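Trade Notes > Features > Automation at Home

Search this site Enter keywords Go

June
By the staff of Trade Notes

Drilen has been trying to get machines to do kitchen work for three years. The company rents the floor above a tile showroom in Clorton, and its head of testing works from a desk by the stairs, next to a whiteboard with a list of chores on it. Some of the chores are crossed out. Most are not.

We asked her the question everybody asks, which is whether a machine can tidy a kitchen yet.

"No," she said. "It can do pieces of it. It can do a piece of it many times in a row if you leave everything where it was. People hear that and think we're nearly done, and we're not."

She came to the job from commercial laundry, where she ran a folding line at a plant called Fivholm. The plant had machines that folded flat sheets at a good speed and had done so for years. Fitted sheets went to a table at the back and were folded by hand. They still are, she said. When the plant looked at automating that table, the quote came in higher than the wages for the people at it.

"A sheet comes off the line the same way every time. That's why the machine works. A house doesn't do anything the same way every time."

The chore that has taken up most of her spring is chopsticks. The task as written on the whiteboard is short: pick up chopsticks from the table and put them in the cup. She said she chose it because it sounds easy and because it has to be done in a lot of homes after every meal.

A chopstick is thin, it rolls, and it lies flat, so there is not much to get hold of. A person slides a fingertip under one end without thinking about it. A gripper has to come down at the right angle and close at the right height. If it comes in low it pushes the cloth up into a ridge, and then the next chopstick is lying on a ridge. If it comes in high it closes on air.
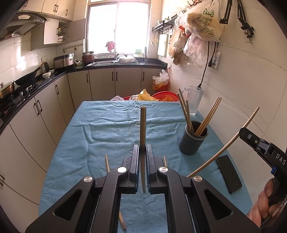 "Then you have to get it into the cup," she said. "That's a second job. Once there are a few in there already, they lean, and they lean wherever they like. The opening you had a minute ago is a different shape now."

Drilen's approach is to have people do the chore first, with grippers held in their own hands, in ordinary kitchens. The recordings are used to train the software. So far the team has 1,824 recordings of table clearing, and 457 of those are chopsticks. She does not think it is enough, and she would not guess at what would be.

We asked why they don't use a clean test kitchen. They had one, she said. It had a bare white counter and good lamps, and the software did well in it. Then they took it to an apartment with a tablecloth and a window at the end of the room, and it did badly.

"The sun moved and it lost the edge of the table. I was there. It reached for a crease in the cloth."

She keeps to real kitchens now. Counters are full, bags hang off hooks, somebody's phone is on the table. The only thing she asks people to move is anything sharp.

On the shop floor the picture is a little better. Drilen has a small contract with Mekonnen, a wholesaler of kitchen goods, to put utensils into trays for shipping. Ladles and spatulas go well. They are stiff and have a handle, and they come down a chute one at a time. In the last full week of the trial the machine packed 897 trays, and a packer on the next bench handled the ones it set aside. She said the packer was faster, and that Mekonnen knows this. The machine runs on the evening shift, which has been hard to staff.

"I tell them the same thing I'm telling you. It's slow and it needs a person nearby. If that's still useful to you, fine."

What about the rest of the list? Wiping a counter is close, she said, as long as the counter is clear. Loading a dishwasher is possible with plates and poor with anything else. Washing a wok by hand is not on the list at all. Taking out the trash was on it and came off in the winter — the bag was the problem, both getting it out of the bin and knowing when it was about to tear.

Folding a tablecloth is still up there. She put it on herself, thinking of the table at the back of Fivholm, and has not let anyone start on it.

She is often asked for a year. Investors ask, and so does her mother, who would like help with the dishes. She won't give one. Her view is that there will be a machine for sale that does two or three chores in a kitchen, at a price most people won't pay, well before there is one that does the whole room.

"My dishes get done by me," she said. "It takes around ten minutes."

The team was going back out on Monday to another apartment, with a round table this time. They have not tried a round table before.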